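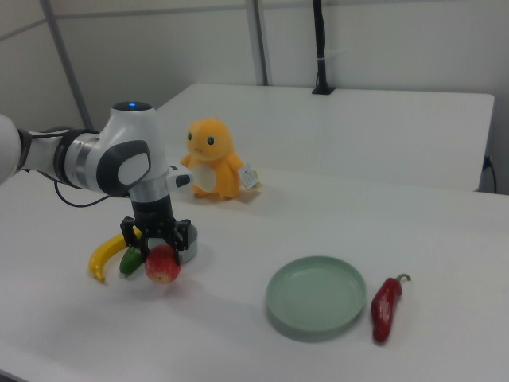
I'd wanted to get inside the Derkthorpe lab ever since Iestyn Watkins mentioned their teaching sessions, and the visit was even better than I'd hoped. Two hours went by in a blink!

Hajar Bouazza runs the fruit and veg task, where the arm has to pick up an item and put it on a plate. She teaches it by remote control, one go at a time, and every go is saved. They had 241 when we arrived and want 200 more by July. A good operator gets through around 60 in a morning – I'd have guessed far fewer.

Then I had a turn. The apple is fairly forgiving, but the banana needs the wrist turned first, and I kept coming in too low. Hajar told me to slow down and stop correcting so much, as the arm learns your wobbles along with everything else. My fourth try was smooth enough to keep, so a little bit of me is in there now (very proud).

We also talked about guiding the arm by hand, which Iestyn prefers for short moves. I could have listened to the two of them argue about that all day.

Last updated: 27/03/2021

Recent visits
Sendness harbour workshops
An afternoon at Horneritz
Kabbaj packing hall open day

Contact | Back to top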